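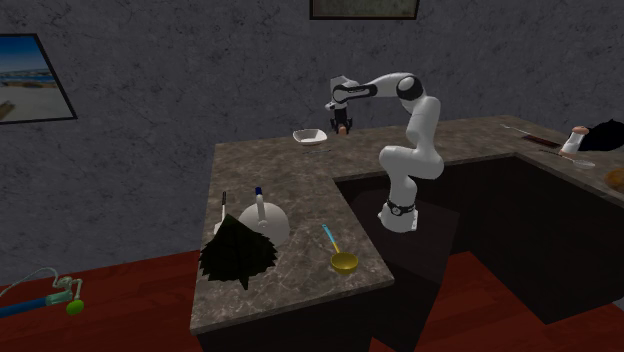 Figure 1. Bras robotisé au-dessus d'un plan de travail de cuisine (rendu de synthèse).

4.2 La rentrée vue depuis la cuisine

J'avoue que j'ai commencé cette partie de l'enquête par égoïsme. Le premier carnet que j'ai dépouillé, c'était le mien ! En décembre, avec deux enfants à la maison et un conjoint en congé, j'avais noté chaque interruption de mon travail (une question, une dispute, un « maman, t'es où ? »), et je voulais savoir si les autres familles vivaient la même chose que nous. J'ai donc repris la grille d'Azucena Nava, conçue pour les vacances d'été, et je l'ai un peu bricolée pour qu'elle tienne sur les congés de fin d'année.

Nous avons distribué 300 carnets dans deux quartiers, Haslow et Kollár, que j'avais choisis parce que je connaissais les directrices d'école (autant le dire). Les parents devaient écrire le soir, en quelques lignes, ce qu'ils avaient prévu de faire et ce qu'ils avaient fait pour de bon. Au total, j'ai relevé 3093 entrées exploitables, plus un bon paquet de dessins d'enfants que je n'ai pas eu le cœur de jeter. La collecte s'est arrêtée le 03/02/2018, un mois après la rentrée, et je regrette un peu de ne pas avoir continué jusqu'aux vacances suivantes.

Ce qui m'a frappée d'abord, c'est la place du repas de midi. Pendant l'année, les enfants mangent à la cantine et le déjeuner n'existe presque pas dans les carnets. Dès le premier jour des congés il envahit tout : on y pense au petit déjeuner, on le prépare, on range, et voilà déjà le goûter. Une mère de Kollár écrit : « J'ai passé la journée debout entre l'évier et la table et je n'ai rien fait. » Je l'ai recopiée sur un post-it, celle-là.

Les pères parlent plus volontiers des sorties. Parc, piscine, patinoire quand il en reste les moyens. Je me garderai bien d'en conclure qu'ils ne cuisinent pas, car 7 carnets sur dix ont été remplis par les mères seules, et c'est un biais que je n'ai pas su corriger (voir la section 6).

Et puis vient la rentrée. Je m'attendais à du soulagement, et il y en a, beaucoup, souvent avec des points d'exclamation. Mais la deuxième semaine est plus grise. Plusieurs parents racontent une maison trop calme, une liste de choses à faire qui n'avance pas plus vite qu'avant, des courriers en retard depuis des semaines. Nava parle à ce propos de « fatigue différée », et j'ai gardé son terme faute de mieux. Chez les familles qui avaient fixé une heure de coucher pendant les congés, ce creux apparaît moins souvent ; je reviens sur ce point dans la section 4.3, avec les carnets des familles recomposées.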